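November, after lunch

Cups again. I promised Wilma I'd write up the tumbler business properly this time instead of leaving it on the back of a packing slip, so this is the long version and you can all stop asking me.

Where we were: the Grolance tumblers stick together when you stack them. Not all of them, and never the ones you'd pick to show somebody. You pull on the top cup and the one under it comes along for the ride, and then it lets go halfway up and lands wherever it likes. Florian thinks it's the taper. I think it's the surface – the matte ones grab each other in a way the old shiny Omex cups never did (I still have two of those in my drawer if anyone wants to compare, please bring them back).

What I did this morning was boring but useful. I cleared off the white table, wiped it down, and put everything that wasn't a cup over on the shelf by the door. If your calipers are missing, look there first! Then I took a pink and a light blue one and went back to plain single cups, no stacking at all, because I wanted to know how they behave on their own before blaming the pair.

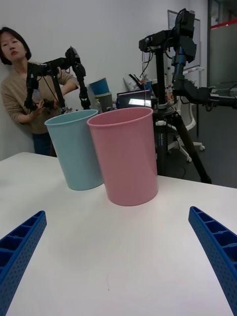 Single cups are fine. They stand well enough empty, though they're so light that a sleeve brushing past will send one across the tabletop, and I lost the blue one to the floor twice before I learned to roll my cuffs up. No cracks, no dents, just a bit of fluff on the rim. With 200 g of dry rice in the bottom they stay put and you can nudge them all you like. I'd forgotten how much nicer it is to work with rice than with water. Next time somebody suggests water, remind them of the extension cord.

Then stacking. Pink into blue, pressed down with one hand, lifted by the top rim, and repeat until bored. I did 17 lifts and the bottom cup came up with the top one on 6 of them. Blue into pink was kinder, only 3 out of 17, and I don't have a good story for that. Same supplier, same order, and as far as I can tell with a ruler they're the same cup. Could be the color additive, could be the mold, could be me getting better at lifting. Florian, before you say it, yes, I know I should have mixed up the order. I'll do it mixed tomorrow.

A little twist before the pull helps a lot. I tried it maybe a dozen times without writing anything down (sorry) and don't remember a single one hanging on. So if we end up living with these cups, twist first, then lift, and don't squeeze the rim while you're doing it. Squeezing makes an oval and the oval wedges. You can feel it go.

Wilma came by and asked whether a paper spacer between the cups would do it. It does, but now you have a cup and a piece of paper to deal with, and the paper goes everywhere. She also wanted to know what the Leitner cups cost. I've asked. Their smallest box is 1000, which is a frightening number of cups for a room with one cupboard, so please nobody order anything until I've had samples in my hand.

Batch note, so it's somewhere: today's cups came out of the Grolance carton marked 1469 in black pen. The other carton has no number and I haven't opened it.

Still to do:
mixed-order lifts, both colors, same 17 each way
the twist, written down this time
one round with the rims wiped with alcohol, in case it's just grease from our fingers
ask Zoltby if they still make the ribbed kind

Rice is in the jar with the yellow lid. It's been on the floor, so don't cook it.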